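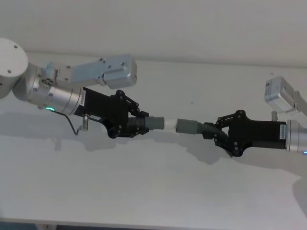

What does a hose fitter at Goicoechea do all day? You join lengths of ribbed hose to their cuffs and connectors, check that each joint sits straight and holds, and pack the finished pieces for the customers who ordered them.

We are a small shop on the Rirance side of the river, and we make and repair hoses for shop vacuums, dust collectors and laundry vents. Last year we sent out 4,000 orders, most of them to repair counters and hardware stores, and we would love to have one more pair of good hands at the benches before the summer rush gets going.

You don't need to have done this before. Most of us hadn't! Our last new fitter came to us from a bakery and was making up full orders within a month. What does help is patience, a decent grip, and the kind of eye that gets bothered when a cuff has gone on a little crooked. We'll teach you the rest — how to cut between the ribs, how far to seat a connector, which sizes like to fight back — and you'll sit next to someone experienced until you feel ready to work on your own.

The job is 30 hours a week, mornings into early afternoon, with some give if you have kids to pick up. Pay starts at $17.50 an hour and goes up after your first 100 days. You can sit or stand, whichever your back prefers. The coffee is free and fairly strong, and there is a bus stop right outside, on the Grisero line.

Now and then we'll ask you to help unload a delivery or answer the phone, so please be all right with a bit of variety. Boxes can weigh up to 40 pounds, and there's a cart for the heavier ones.

To apply, drop a note in the mail slot at 1,612 Faleck Road (the green door, around the side) or call the shop and ask about the fitting job. A few lines about yourself and the hours you can work are plenty. Please get in touch by 22 March 2020. If you'd like to come by first and try putting a hose together, just tell us when you call and we'll set aside half an hour for you.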